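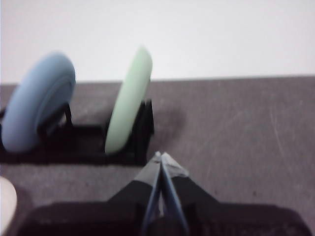
Figure 3. Two discs, light blue and pale green, standing on edge in the black holder.

3.2 Storage of the discs between trials

The discs were kept upright throughout the study. In the April pilot they had been laid flat in a shallow tray, one on top of another, and this caused two kinds of trouble. The faces stuck lightly together after cleaning, so that lifting the top disc often brought the next one along with it. The stack also hid the color of every disc except the top one, and participants had to take the stack apart to find the one named on the card. Time spent searching was then recorded as time spent handling, and we could not separate the two afterward.

For the main study we changed to a low holder that keeps each disc on its edge (Figure 3). The holder is black, and the discs are in pale colors, so the rim of a disc is easy to pick out against the supports. A person sitting at the table sees part of the face or at least the rim of each disc without touching anything. How much of the face is visible depends on how the disc has been put back. We did not ask participants to square the discs up, and small differences in lean and angle were left as they were.

The holder was supplied by Preda as part of a desk storage line and was used without changes. The discs came from Isier. We looked at a second holder, from Climska, with closed slots on both sides. It held the discs more firmly but covered too much of the rim, and in trial use people tended to pull the whole holder toward them along with the disc. The open type was kept for this reason.

3.3 Work surface

All sessions used the same gray surface, with the holder placed toward the back and the area in front of it left free. Gray was chosen after a short comparison with a white surface, on which the paler discs were hard to see once they had been set down. The free area was used for the placing step, and participants could rest a disc there for as long as they liked before returning it.

The surface was wiped with a dry Dustex cloth before each session. Damp cleaning was done at the end of the day only, as a damp surface changed how far a disc would roll if it was let go on its edge. Discs that rolled were put back by the experimenter and the trial was repeated at the end of the block. Repeated trials were marked in the log and are included in the totals below.

3.4 Procedure for returning a disc

Each trial had two parts. In the first, the participant took the named disc out of the holder and laid it flat on the surface. In the second, the participant returned it to the holder on its edge. The holder had no labels, and a disc could go back into any open place. We recorded whether it stood without support when the hand was taken away, and whether a neighboring disc was moved.

Participants were told to work at a normal pace. They were not told which hand to use or where to grip. Most instructions were given on the card, and the experimenter spoke only if a disc had fallen or the wrong one had been taken.

A return was scored as complete when the disc stayed on its edge for 3 seconds. Leaning against an upright was allowed. Leaning against another disc was scored separately, as a supported return, since it often came before a fall on the next trial – usually when the disc doing the supporting was the one called for.

3.5 Data set

The main study had 80 participants. After sessions with missing log entries were removed, 2,061 trials were available for analysis. The log was closed on November 24, 2021, and no trials were added after that date. Pilot trials with the flat tray are not part of the set and are reported only in Section 2, where the search problem is described in more detail.

Complete and supported returns are treated as separate outcomes in Section 4. Falls are grouped by the place the disc had been taken from, with the end places kept apart from the inner ones – a disc at the end has a neighbor on one side only, and the two cases should not be pooled.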